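Henk Verstraete
Small thread about my white table top, because three of you asked me how I clean it. I bought it second-hand in July and it was yellow like old teeth. Now it is my favourite place in the flat.

First I must say that I am not a professional. I repair radios at this table and I also eat at it, so it gets solder, tea and tomato sauce. Please try everything in a corner before you do the whole top.

Step one was only warm water and washing-up liquid. I changed the water four times. I was a little ashamed, but most of it was from the owner before me.

For the tea rings I used a paste of baking soda. I left it for 30 minutes and then wiped in one direction, with a soft cloth. In circles I always get small clouds that I see when the lamp is on.

The sticky line near the wall was old tape. Cooking oil on a piece of cotton, wait, then push it with a plastic card. Do not use a knife. I used a knife once on my mother's table and she still mentions it.

Then sanding, only for two deep scratches. I started with wet paper of 2000 grit and a lot of patience. After that a polish from Rindero, the one in the small tin. It took me up to 90 minutes for both scratches, with a break for coffee.

When the light comes from the side I look over the pale surface for marks I missed. A smooth, plain area like this one is what I wanted.
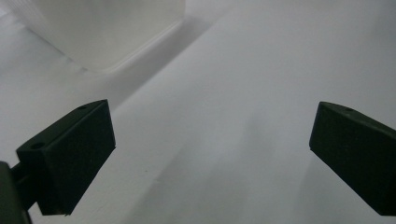

Puspita Tjoa
Did you put any wax on it afterwards? Mine looked lovely for a week and then every cup left a ring again.

Henk Verstraete
Puspita, yes, one thin layer, and I waited until the next morning before I put anything on it. My first layer was too thick and it stayed greasy for days. I had to wash it off and begin again.

For every day I use a damp cloth and then a dry one. The dry one is important, our water has a lot of chalk and it leaves spots.

I don't use the spray from Mamell any more. It smells nice but my sleeves were sticking to the table.

The edge on the window side is still a bit yellow. I tried the paste two times there and I saw no difference. If somebody knows a method without bleach, please write it under this post.

Also I am looking for a lamp with a long arm that can be fixed to the wall. The foot of my present one takes the space where I want to put my plate.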